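2021-06-04
Reading time: 2 minutes

Trouser folding, wooden table. Carrying on from the Cusitz notes. I want one method written down for chinos before we move on to shirts. Back side up to begin with, so the back pocket can be used as a marker for squaring the legs.

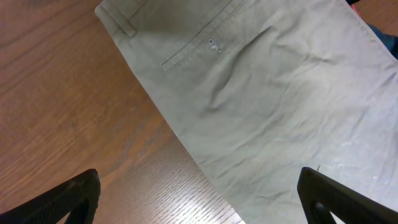 Creases at the seat

Most of the trouble is below the back pocket. Smooth from the waistband down, then out to the side. Pulling at the hem only shifts the wrinkles. Leave the pocket buttoned, otherwise the slit gapes and the fold sits crooked.

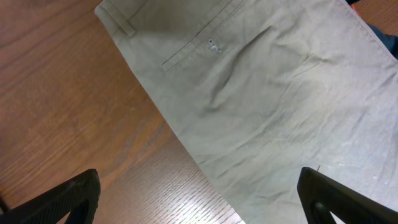 Songül Ertürk would fold along the leg first and deal with the seat afterwards, as the Heffernan sheet has it. She finds the waistband lies flatter that way. Worth trying on the next lot, 14 pairs, half each way.

Tried a plain rectangle, pocket on the outside, lower edge straight. Still bulky at the waistband end.
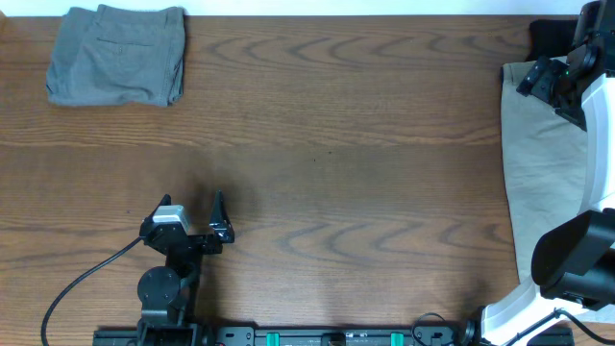
Grey pair folded, beige cloth alongside.

Stacking: turn all the waistbands the same way and keep the darker things together. Belt loops catch if a pile is slid along the table, so lift it.

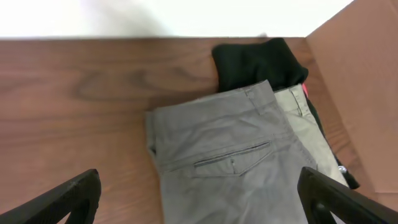

Piles go no higher than 15 cm for the Celtano shelf. Anything taller leans. Still to do: ask whether they want the pocket showing, and write out Songül's version next to mine.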